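The weekend we all went looking for Linus

January 10, 2021

I've been meaning to write this one up since November and kept putting it off, partly because I still get a little shaky thinking about it. Linus is my neighbor's uncle, he's 81, and he went out for a walk after lunch and didn't come home for supper.

How we heard

Raghda Haddad called me a bit after seven. She'd already been up and down the creek path twice with a flashlight, and the sheriff's office had a car parked by the feed store. By nine there were people in the church lot I hadn't seen since before the pandemic, all in masks and headlamps — I only knew Abelardo Escobar by his terrible orange hat!

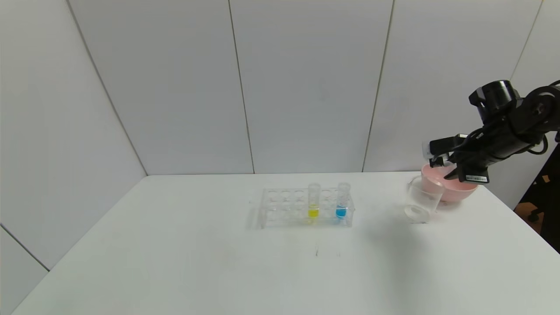
The search itself

Mitiku Woldegiorgis had a county map taped to the hood of his truck and was handing out sections. Mine was the strip behind the old grain elevator, with Nidia Mosquera, and we walked it in a line with four other people, calling his name and then standing still to listen. That's harder than it sounds. You want to keep moving. It got down to 38 degrees and my boots leaked the whole time (I have new ones now).

The sheriff told us the next morning that 148 people had signed in, in a town of nearly 2,000. I keep thinking about that number.
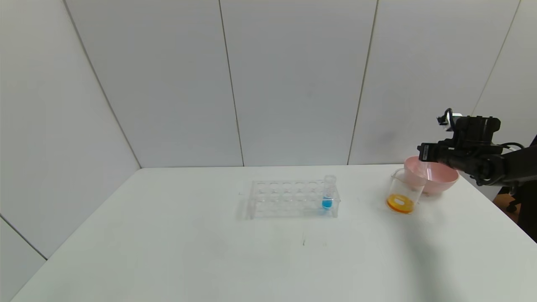

Where he was

He was at a truck stop two towns over, eating pie. He'd gotten tired on his walk, accepted a ride from a very nice man hauling onions, and figured he'd call when he got there, except he didn't know anybody's number by heart. The waitress saw the post Yolanda Bermúdez had put up and phoned it in. He was fine, and pretty annoyed about the fuss.

Yolanda has written all our numbers on a card for his wallet, and mine's on there too, third from the top. He's called me twice so far, both times to ask what channel the game was on.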